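Krishnan (gripper software)

Krishnan is a software package for control and perception of two-finger grippers. It estimates the distance between the fingers from the picture of a wrist camera and sends this value to the planner. The first version was written by Mark Anthony Ocampo in Metville. It is now maintained by a small group in Cesis.

Method

The program looks for the two fingers in each picture and fits a simple block model to them. The background is treated as one class, so wood grain and shadows should not be counted as finger edges.

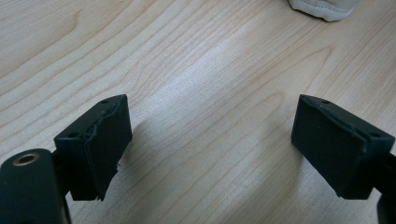 Does Krishnan need an encoder in the gripper?
It can work without one. The opening is computed from the picture only, and an encoder value, when it is available, is used as a second source.

The fit is repeated 49 times per second. If the result changes by more than 5 mm between two pictures, the older value is kept and the planner receives a warning. The users can change this limit in the settings file.

Known problems

Pads with a torn edge give a less exact fit, because the outline is no longer straight. In version 2 a separate wear mask was added. It removes the upper edge of the pad from the calculation and uses the holes on the top of the finger instead. 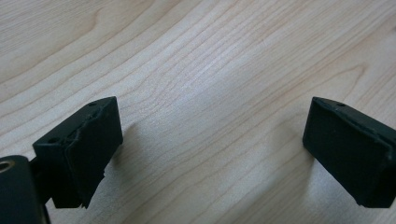 The mask must be drawn again after the pads are replaced. A tool named Helham is included for this work, and the drawing takes roughly 5 minutes. Strong reflections on a table can also disturb the fit, and for this case the manual recommends a lower exposure.

Calibration

Calibration is made with open fingers and nothing between them. The planner is stopped during this time. The result is saved together with the mask.

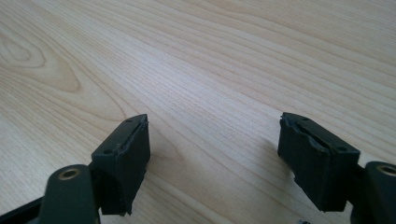 Open gripper with worn pads over a wooden tabletop.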